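To: teardown-ops list
Subject: Re: [teardown-ops] Arm cells on line 2, staffing and task split

On the task split question from the Lirnent site, quoted below:

> We are scheduled to get two arm cells in November for desktop
> teardown. Management says headcount stays the same. Can someone
> already running them say what the bench people do all day once
> the arm has the case? Also, is it true that you dropped the
> piece rate? Our people are asking and I have no answer to give.

We have run the cells at Doron for 7 months, so the answers are from one site and one product mix. Most of our intake is office desktops from the Kyriakidis contract.

The arm does not replace a full bench position. It takes the repetitive lifting and placing inside the case. A person still receives the unit, discharges it, opens it, checks for non-standard parts and decides whether it goes to the cell at all. Units with bent frames, stripped screws or swollen parts stay on the manual benches. Those benches are now slower per unit than before, as they get only the hard cases. Plan for this before anyone compares old and new bench numbers.

Work in the cell is set up with the case on its side, interior up, and a parts tray to the left. The drive and the expansion card stand in the tray and the block goes after them. The gripper closes on the block and lifts it clear of the socket.

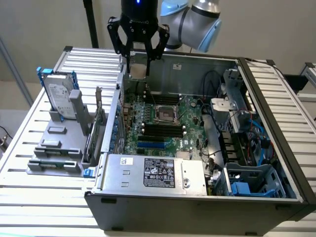
Changes to the jobs, by item:

1. Cell tending. One person covers 2 cells. The work is loading, emptying trays and clearing faults. Most faults are grip faults on parts that sit slightly off level. Clearing one is quick, but the person has to be within reach, so tending cannot be combined with receiving. We tried that for a month and stopped.

2. Sorting. This grew. Trays come out at a steady pace and someone has to grade the parts. We moved two bench people to sorting. One asked to go back and did.

3. Pay. Yes, the piece rate is gone for everyone on the line, manual benches included. It was replaced by an hourly rate set from the previous year's average. The faster bench workers lost money under the first version. It was corrected after a grievance, with a supplement for anyone who had been above the average. Get this settled before the cells arrive.

4. Hands and wrists. Fewer complaints about pulling connectors and lifting parts. More complaints about standing still. Ask for mats and a stool at the tending position.

5. Training. The supplier course covers start, stop and fault codes. It does not cover teaching a new case layout. We have one person per shift who can do that, and when that person is out, new models wait on the shelf. Train at least two.

On volume: the target we were given was 900 units a week for the line. We are at 700. The gap is mostly changeover between models and not arm speed. If your intake is more mixed than ours, expect a lower figure and say so in writing now.

The logging package (Cliltine) records every fault against the name of whoever is signed in. We had that changed to the cell number. It is a setting under shift options and the supplier will tell you it is fixed. Ask again.

I can send the revised task sheet and the wording of the pay supplement to anyone who wants them. Reply off list, as attachments are stripped.

Line 2 steward, Doron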